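Jalstead Ticketing Support
Ticket 903: Season ticket holders charged twice for the same seat, block E
Opened by: Feven Yilma, Wotevmont Football Club ticket office
Product: Jalstead Box Office, with Rumo payments add-on
Priority: High (set by customer), Normal (set by support)
Status: Closed, with comments

Feven Yilma wrote:

Thursday, September 26, 2024

We opened the home cup tie to season ticket holders at nine this morning. By lunch we had 59 people in block E who had been charged twice for the seat they already hold. One seat, one ticket in their account, two payments on the card. Blocks A through D look fine.

I have already restarted the sales desk machines, cleared the browser cache and logged out and in again, so please don't start with those. I have also read the help page called "Why does my fan see two charges?" It says the second one is a pending authorization and will drop off by itself. These are not pending. They have settled. I can see both of them in the Rumo report with separate reference numbers.

Sales for block E are paused. The other blocks are still open, which makes me nervous, but I can't close the whole ground on a guess.

Wakana Ikeda (Jalstead Support) wrote:

Hi Feven, thanks for the detail. In most cases like this the fan has pressed the Pay button twice, or gone back in the browser after the confirmation page. Could you ask a few of them whether they did that? Could you also send the Rumo report for the morning and the event settings export?

Feven Yilma wrote:

Report and export attached. I phoned four of them. All four say they pressed it once. I know people say that. But I find it hard to believe that everyone in block E has a nervous finger and everyone in block D doesn't.

Also, the gap between the two charges is the same every time, 100 seconds. I don't know any human who presses a button like that.

Wakana Ikeda wrote:

That is a fair point about the gap. I have passed it to our payments team. While we wait, could you check whether block E uses a different price list from the other blocks?

Feven Yilma wrote:

It does. Block E is the family block, so it has adult, junior and senior prices, and it was moved to its own list in the summer when you migrated us. We didn't ask for that, it came with the migration. I was told at the time it would make no difference.
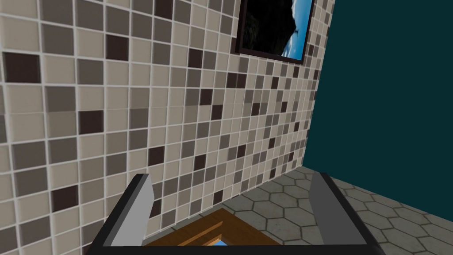 I will add that the three league games we have sold since then went through the same list and nobody was charged twice. So if the answer is going to be "it's the price list," I would like to hear why it worked three times.

Suryani Pattinasarany (Jalstead Payments) wrote:

Hello, I've taken this over from Wakana. I went through the log for block E.

What I see: the first payment request goes out, Rumo approves it, and the approval comes back to us. Our side then fails to match the approval to the basket and marks it as timed out. After 100 seconds the retry job picks it up and sends the payment again under a new reference. The second approval matches, the ticket is issued and the fan sees one normal confirmation.

The league games were sold with the seat hold turned off. The cup tie has the hold turned on, so that season ticket holders get first choice of their own seat. It looks like the hold plus a separate price list gives the basket two IDs. I would like to test this before I promise anything.

Feven Yilma wrote:

Thank you, that is the first explanation that fits what I am looking at. Two questions though.

Why does a retry get a new reference? If it kept the old one, surely Rumo would have refused it as a repeat.

And is the retry job still running now? Because blocks A to D are still selling with the hold on.

Suryani Pattinasarany wrote:

It is still running for your account but only touches baskets marked as timed out. I checked A to D and there are none. I have turned the retry off for Wotevmont anyway. If a payment really does time out, the fan will see an error and will have to start again.

On the reference, I agree it should not work like that. I have raised it with the developers.

Result of test: I made a copy of your event on the test system and bought one adult seat in block E.
Hold on, own price list: charged twice.
Hold off, own price list: charged once.
Hold on, main price list: charged once.

Feven Yilma wrote:

Could you run the first one again with a junior ticket, and again with two seats in one basket? One purchase each way isn't much of a test. Our club secretary, Selamawit Asfaw, has to sign off the refunds and she will ask.

Suryani Pattinasarany wrote:

Done. Junior, charged twice. Two seats in one basket, charged twice for the full basket. Same gap.

Workaround for now:
1. Keep block E paused.
2. Go to Event, Prices, and move block E to the main list.
3. Add junior and senior as discounts on that list.
4. Save, then publish the event again. Saving alone does not update the live page.
5. Buy one seat yourself and wait five minutes before you reopen.

Feven Yilma wrote:

Followed the steps. At step 3 the discount box would only take whole percentages, so the junior price came out a few cents wrong. I've rounded down in the fan's favor.

Bought one seat on my own card, then one on Ese Adebisi's card at the next desk. Waited ten minutes, not five. One charge each. Block E is open again and we have sold around 400 since with no repeats in the report.

Refunds for the morning went out through Rumo in one batch. Two were rejected for expired cards and I'm handling those by phone.

Wakana Ikeda wrote:

Great to hear it's solved! I'll close the ticket now.

Feven Yilma wrote:

Please don't mark it solved. It's worked around. The hold and the price list still don't get along, and we have another cup draw in October. I'd also like the help page changed, as it would have sent me away to wait for charges that had already settled.

Suryani Pattinasarany wrote:

Understood. Status changed from Solved to Closed, with comments. The developer item is linked and you are on the list for updates. I've sent your note on the help page to the people who write it. Retry stays off for your account until you tell us otherwise.

Feven Yilma wrote:

Fine. Leave it off until after the October game, and I'll run my own test purchase before we open sales.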